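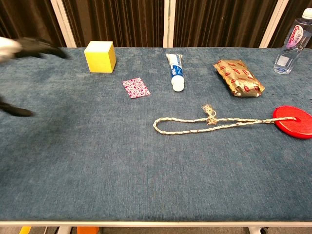 Ticket 1637 is still open on my end, so let me catch you up! The Clatudby label printer is dropping the last line of every address again, same as in March, and it only does it on orders with a long item name. I ran a test order with the odds and ends on the long table, and the yellow cube went through fine (short name, full address), then the toothpaste printed fine too. I typed in "card, red and white floral pattern, thin pink border" and bam, zip code gone. So it's the name field pushing everything down, I'm pretty sure.

Search tickets Go

Home | My Tickets | Printers | Shipping | Contact

Tried so far: new roll, reinstalled the driver, switched the template from Pryor to Jirkside. The Jirkside one got me 38 characters before it broke, which is better but our names run way longer than that! Fitriani Chong on your side asked for the log, I sent it Tuesday and it stops at line 925 with error 111. Is there a setting to make the name wrap?

Print this ticket | E-mail this ticket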